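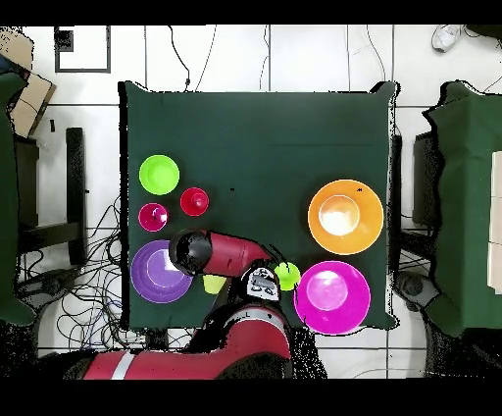
Joy Pelletier
Contributing Writer, Slow Weekends

18/02/2023

Prastley, second day. My feet hurt and my hair smells like wood smoke and I would not trade today for a week on a beach. I'm writing this on the bed at the Ristić guesthouse with both pillows behind me and the radiator ticking away, and I want to get it all down before I fall asleep, which could be any minute.

First, the morning. I woke up before the alarm to church bells, and then to a second set of bells from across the river that were just slightly behind the first, so the whole thing sounded like an argument. I opened the shutters (you have to lift the left one a little or it sticks) and the fog was so thick I couldn't see the street. Just the tops of the chimneys and a weathervane shaped like a pike. I stood there in my socks until I was too cold to stand there anymore.

Breakfast at the guesthouse is included and it is served in the kitchen, at one long table, with whoever else is up. This morning it was a couple from farther down the coast who come every February for the quiet, and me. Dark bread, soft white cheese, plum jam, and a kind of flat pastry with leeks in it that I had two of, then a third. The coffee comes in a pot the size of a watering can. The couple told me to skip the museum until the afternoon and go straight down to the river while the fog was still on it, so I did, and thank goodness!

The old town sits up on a shelf above the water, and there are 18 stairways going down from it. They all have names, painted on the corner of the nearest house, and the names are wonderful. Cheese Stairs. Widow's Stairs. Stairs of the Two Doors, where I looked hard and found only one door. I took the Rope Stairs because they were closest, and they're steep, with an iron rail worn smooth and a gutter down the middle for rain. I met a cat at the second landing and a man carrying a mattress at the third. We all managed to get past each other.

Then the river. I'd read that Prastley was a boat-building town but I hadn't understood how much of it is still standing. The long sheds run right along the bank, black with tar, and a few of them are open at the water end so you can look straight through. In the fog with the gulls yelling I could have been in any century. The guide at the town hall yesterday said there were 4,000 people working in those sheds at the high point, when the whole place was hardly bigger than it is now, and that the air was so full of sawdust that they swept the church every day. I kept thinking about that. All that hammering, and now one guy in a wool hat fishing off the end of a slip.

The ferry! I have to write about the ferry. It's run by Kosex, same as the buses, and it's a flat little thing with benches down the sides and a stovepipe. It goes across to the mill side and back all day and I'd assumed it was for commuters, so I nearly walked past. But the ticket is good for as long as you want to stay on, so I rode it across, and back, and across again. By the second trip the sun had started to come through and the fog came up off the water in pieces, and there was the whole town on its shelf, yellow and pink and gray, with the smoke going straight up. Everyone on the boat went quiet for a bit, even the two teenagers. Then somebody's phone rang and we were all back to normal.

I got off on the mill side and walked up to Masum. It's the hill behind the mills, with the ruined watchtower on it, and the sign at the bottom says 45 minutes to the top. I took a lot longer. Partly the mud, partly that I kept stopping. There were snowdrops all through the beech wood, so many that in places the ground looked frosted, and farther up there were stone walls with nothing inside them anymore except ivy and old apple trees. I ate my guesthouse sandwich sitting on one of the walls. Cheese again. No complaints.

The tower is 900 years old, or the bottom of it is. The top fell in long ago and was rebuilt, then fell in again, and now there's a metal staircase inside that takes you up to a platform. I'm not great with heights and the steps are the kind you can see through, so I went up looking at my hands. Worth it, though. You can see the river bend twice and then flatten out into the marshes, and past that a thin bright line that I decided was the sea. The wind up there was something else. I lasted long enough to eat a square of chocolate and then came back down, also looking at my hands.

Note for next time: there's a second path down, on the north side, that brings you out by the lock. I only found out about it from the map at the bottom, after I'd slid down the same muddy path I'd come up. Also bring other boots.

Back across on the ferry and up the Cheese Stairs this time, which come out right at the covered market. It was nearly closing and the stalls were half packed up, and that turned out to be a fine time to go, because the woman at the honey stall had time to let me taste all of hers. There's a chestnut one that's so dark and bitter I thought I didn't like it, and then I stood around for five minutes still tasting it and went back and bought a jar. I also bought a wooden spoon I don't need, a bag of dried pears, and a postcard of the very ferry I'd just been on, looking smarter than it does now.

The museum after that. It's small, and up a flight of stairs over the old customs office, and you could do it in half an hour, but I got stuck in the room with the ship models. They weren't made for show. The builders made a half-model of each hull before they started on the real one, to settle the shape with the buyer, and there's a whole wall of these things with pencil marks still on them. Some of the pencil marks are sums. One has a little drawing of a dog! I asked about the dog at the front desk and they didn't know a thing about it, but they were pleased I'd noticed. They also told me that in September there's a regatta where everyone takes out the old rowing boats, and that people come back from all over for it, and that every room in town is gone by spring. I wrote that down on my ticket so I'd remember, and now I'm writing it here too. September. Call early.

Dinner was fish soup in the place with the green door at the foot of the Widow's Stairs. I didn't catch what it's called because the sign is being repainted. It's red from paprika, and it comes with noodles on the side that you put in yourself, and the right amount is clearly more than I put in, because the waiter came by and added another forkful without a word. There was a fire going (hence my hair) and a table of old men playing a card game with a lot of slapping. I tried to work out the rules and got nowhere. It seemed like the person who slapped hardest was winning, but then he paid for everybody's drinks, so maybe not.

I walked home the long way, along the wall. It was clear by then and really cold, and the mills across the water had one light on between them. The ferry was tied up with its little stovepipe still smoking. I could hear the river the whole way, and when I got up near the square I could hear those bells again, the first set and then the late set.

Things I still want to do: the lock, the leek pastries (find out where they're from, the kitchen says it's the bakery by the bus stop but there are two), the inside of at least one boat shed if anyone will let me in, and the stretch of the marsh where the couple at breakfast said you can see cranes. The bus out there leaves at a terrible hour. I've set the alarm anyway.

Spent today: ferry, soup, museum, honey, spoon, pears, postcard. The spoon was the most expensive thing on the list. It's pear wood and I love it.

Radiator has stopped ticking. Going to get under the covers while the room's still warm.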